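Danira Folding Cloth, black
Bench and table cover for folding light-colored laundry

Stock: yes, ships from Salinas
Size code: 127
Reviewed for the shop by Imelda Pangilinan
Page last changed April 14, 2025

Every seller of table covers says theirs will change the way you fold. I don't believe that, and I stock the things. A folding cloth is a piece of dark fabric you spread over a table. What you get from this one is contrast. Put a pale green towel on a white table and good luck finding the edge. Put it on black and you see the edge, the crease and every place where the layers don't meet.

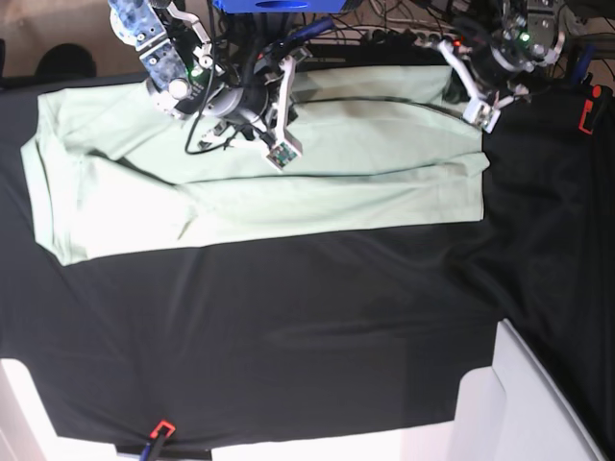
The maker's leaflet promises a surface that "stays flat for life." I wouldn't count on it. Mine came out of the packet with fold lines in March and still had some of them two weeks later, after one pass with a warm iron. Pulling the corners tight helps more than the iron did. Clips help too, if your table has an edge thin enough to take them.

Lengthwise folds are where the cloth earns part of its price. You lay the piece out long, bring one side over, and check the long edge against the dark before you go any further. Knit things still bunch up at the ends. No cloth fixes that.
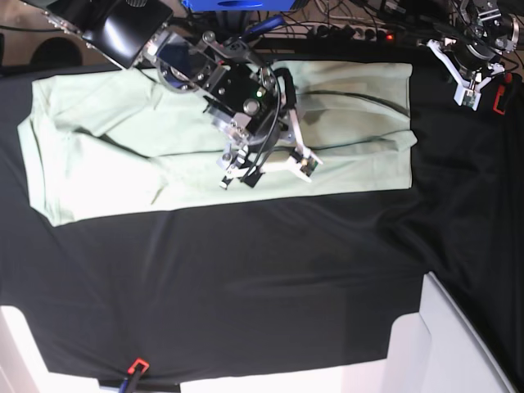
Bergþóra Briem writes that she got the same result from an old black bedsheet and doesn't see what the extra money buys. Fair enough. If you own a black sheet, try that first. The Danira is cut for a table, so there's less of it hanging around your knees, and that is the whole difference as far as I can tell.

Lint: it shows. White towels leave fuzz on it, and the "lint-shy finish" on the label did nothing I could notice. A sticky roller clears it in a minute or so.

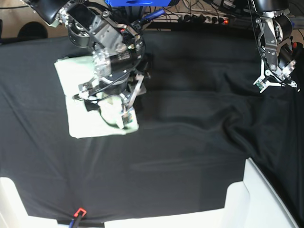 Imelda Pangilinan

I also tried the Tostex cover, which costs less and has a rubbery back. It grips the table better – it also smelled for days, so I sent it back. The Flullex is thicker and I liked it, but it only comes in gray, and pale green on gray is hard on tired eyes.

Wash it alone the first time, cold. I'd skip the softener. Roughly 90 minutes on the line was enough in dry weather.

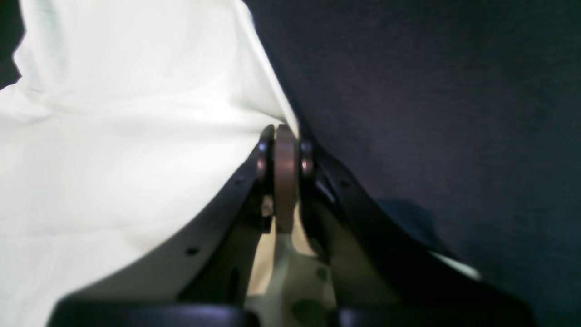
Returns

Unwashed cloths only, within 13 days, in the original packet. Quote item 923 on the slip. We don't refund for creases.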